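Pouring Without Spilling: A Study of Household Jugs and Their Spouts

Final report for the Everyday Design course
2019-06-14

Why I chose this subject

When I was small, my grandmother kept a brown stoneware jug on the windowsill over the sink, and every single time she poured milk from it a thin line ran back down the outside and made a ring on the tablecloth. She owned other jugs. She had a perfectly good glass one that never dripped at all. But the brown one came out for breakfast year after year, and the tablecloths went in the wash, and I suppose that was where my interest in this began, long before I knew there was a course I could write it up for.

The question I started with was a simple one: what makes one jug pour cleanly when another one dribbles? As the weeks went by I found I was just as curious about why people go on using the dribbling ones, so the report has ended up with two halves that I hope hold together. My instructor warned me early on that I might want to pick one half. I did try!

Background reading

The drip down the outside of a jug has a name, or several names, and the one I came across most often was the teapot effect. When liquid leaves a spout slowly, it tends to cling to the lip and curl around underneath it. A faster pour carries the liquid clear. A sharp edge helps too, and so does a lip that turns downward at the end, so that the liquid would have to climb back uphill to reach the body of the jug. Potters have known this for a very long time by feel. Most of the pottery handbooks in our library give it a paragraph or so, usually with advice to pull the spout thin and run a wet finger under the edge before the clay stiffens.

Plastic jugs are a slightly different story. They come out of a mold, and a very thin edge can be hard to fill properly or may chip, so the lip is often left rounder than a potter would leave it. On the other hand the walls are light, and a light jug is easier to tip quickly and confidently, which makes up for some of the trouble.

How I did the tests

I borrowed jugs from three places. The Tivus kitchen store let me take home display pieces for a week, the Soliman community kitchen lent me the ones they use for lunches, and the rest came from my own family's cupboards, including the brown stoneware one, which I was given strict instructions about. I wanted a mix of glass, pottery, enamel and plastic, with wide mouths and narrow ones, and handles of different sizes.

Each jug was filled with water and poured into a drinking glass on a dry paper towel. I poured 300 milliliters each time. Afterward I weighed the towel on a small Wemetel kitchen scale to see how much had missed. I did a slow pour and a quick pour, and I repeated both until I had 30 pours for every jug. By the end of it my wrist was sore and my mother had asked for her counter back more than once.
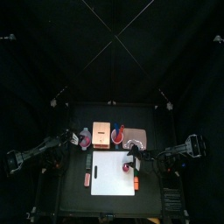
I also wrote down how full the jug was at the start, because I noticed on the first evening that it mattered a good deal. A jug filled right up near the brim has to be tipped so gently that the water creeps out, and creeping is exactly what makes it cling. The same jug at two-thirds full behaved much better. I had not planned for this, so my earliest pours had to be thrown out and done again — a lesson in running a practice round before settling on a method.

What I found

The cleanest pours came from jugs with a narrow, pinched spout and a crisp edge. The glass ones did well, as my grandmother's had always done. Two of the pottery jugs did even better on the slow pour, and when I looked at them closely the lips had been drawn down into a little beak. Enamel was in the middle. The rolled rim that keeps enamel from chipping is round and smooth, and water likes it very much.

The brown stoneware jug came in last on the slow pour, by a wide margin. On the quick pour it was nearly respectable.

Handles turned out to matter more than I had expected. If the handle is too small for the whole hand, or set too far down, people slow their pour to keep control, and slowing the pour brings back the drip. I first saw this at the Soliman kitchen, where the older diners used both hands on the large jugs and poured very carefully, and the tables were wetter for it.

What people told me

For the second half I put together a short questionnaire and left copies at the store, the community kitchen and the Bevus library branch. I received 136 completed forms, far more than I had dared to hope for. People like to talk about their jugs! Many wrote on the back of the page. A good share of them said the one they reach for most is not the one that pours best, and the reasons were lovely to read: it was a wedding present, it fits the refrigerator door, it was the right height for the flowers, it had always been there.

Several people said they had learned a trick for a bad spout, such as a dab of butter under the lip or a folded napkin held against it. I tried the butter on the stoneware jug and it did help, though it had to be renewed after a few pours.

Limits and next steps

I used only water, at room temperature. Milk, gravy and pancake batter would surely behave differently, and I would like to try at least milk. I was also the only person pouring, so the results belong partly to my own habits. If I carried on with this, I would ask a group of people of different ages to do the pours, and I would measure the angle of the jug with something better than a school protractor taped to the wall.

The full table of towel weights and the blank questionnaire are in the appendix. The borrowed jugs have all gone back, and the brown one is on its windowsill again.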